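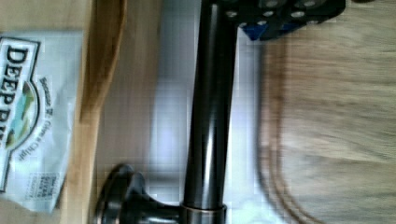
Black pole with silver collar and flared end fitting.

Filed under: Care & Storage > Poles and Fittings
January | Corinne Kincaid

Can I clean a gloss black pole with glass cleaner?
Use a damp microfiber cloth and a drop of dish soap. Ammonia cleaners dull the lacquer over time. Dry the pole lengthwise.

What about the silver collar?
Wipe it separately with a dry cloth. Metal polish leaves a gray film on the black finish, so mask the pole on both sides of the collar if you have to use it.

Does the flared fitting come off?
On Drernel poles, yes. It is held by a set screw on the underside. Turn the screw four times counterclockwise and pull straight. Vakulenko fittings are glued and should be left in place.

Can I lay a pole on the counter next to food packaging?
Yes. Snack bags, such as the white one at left, will not mark the finish. Grease and salt should be wiped off the same day.

How are poles stored long term?
Upright, in a sleeve, at least 30 inches from a heater. The Villamthorpe store holds over 200 this way.

Which touch-up paint matches?
Plavia 1139, gloss. Apply one thin coat and leave it overnight before handling.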